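Ticket 602: charcoal portrait scans show banding after color profile change
Opened: Aug 27, 2024
Reporter: Manon Bouchard
Site: Handdale print room
Status: closed

**Reported problem**

Scans of drawings on toned paper show faint vertical bands in the midtones. The bands are visible on screen at 100% and get worse in print. Affected files are the seated portraits on gray stock and two of the sheet music collages. Line drawings on white paper look normal.

**Setup**

- Scanner: Zinard flatbed, glass cleaned before each batch
- Software: Trernel Capture, 16-bit grayscale
- Output: Nkosi matte, 270 gsm
- Profile: `handdale_matte_v7.icc`, in use since January

**Log**

1. Rescanned portrait 327 with the same settings. Bands present, same position.
2. Rotated the drawing 90 degrees on the glass. Bands stayed vertical relative to the scanner bed. Paper texture and the drawing itself ruled out.
3. Swapped the USB cable and port. No change.
4. Scanned with the profile turned off. Bands still there but much weaker. The profile is making an existing fault easier to see.
5. Ran the calibration strip from the Trernel menu. It finished with no error. Bands unchanged.
6. Opened the calibration file in a text editor. Its timestamp had not changed, so step 5 did not write anything. The folder was set to read-only.

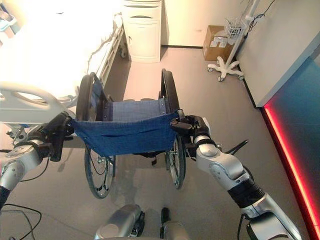

**Does the artist need to send the original drawings back for a new scan?**

Only the ones on gray stock and the two collages. Everything on white paper can be printed from the existing files.

**Fix**

Cleared the read-only flag on the calibration folder, restarted Trernel Capture, and ran the strip again. The new file was written. Rescanned portrait 327 with the profile on. No bands at 100% or 200%.

Test print on the Nkosi matte came out even across the background. The shadow under the chin is slightly darker than in the old proof. Manon compared it with the drawing and accepted the new one.

**Notes**

- The software reports success even when it cannot save the calibration file. Check the timestamp after each run.
- Fixative must be fully dry before a drawing goes on the glass. Use the spacer frame for anything with loose charcoal.
- Do not edit the old scans to hide the bands. A blur filter was tried on one collage and it softened the staff lines.
- Old files moved to `scans/hold`. Delete after the replacement prints are signed.

Remaining rescans are tracked on the Handdale print list under Manon's name.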